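**Bench cell stoppage: grip height error on the tube-loading task**

May 12, 2021

The two-arm cell at Edet stopped itself 14 times during the February loading trials. Ladi Nwosu and Rakiya Okoro have now closed the fault report. The task is to place clear test tubes upright in a white rack standing on the green gridded mat. 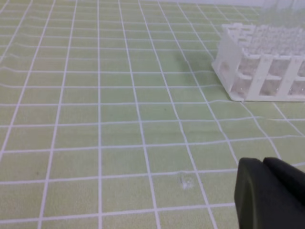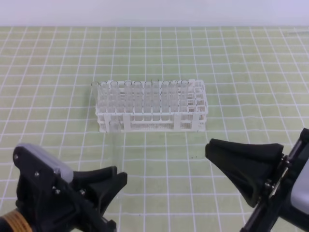

### What failed

The controller, an Imatar unit, assumed a flat work surface. The mat is not flat. It ripples in several places, and where it lifts, a finger sent to a fixed height meets the surface early. The force limit then trips and both arms hold position. No tubes were broken and no one was inside the guard at any stoppage.

A second fault was found in the logs. Small transparent items on the mat were missed by the wrist camera's detection step, so the planner treated those cells as clear. Efe Babalola repeated the check over 700 stored frames and got the same result with two lighting settings.

### Changes made

- Surface height is now measured before each run – 20 points, taken with the fingers closed.
- Approach speed is halved for the last part of any downward move.
- After a force trip, the arms stay put until an operator releases them at the panel. Automatic retry is off.
- Mats are to be taped at all four corners. Lesego Mabuza has the tape.

### Still open

The detection fault is not fixed. Until it is, operators should wipe and inspect the mat by hand before starting, with the arms parked and the key removed. Chinyere Babalola is testing a side light from Lurier and will report after 2,000 cycles.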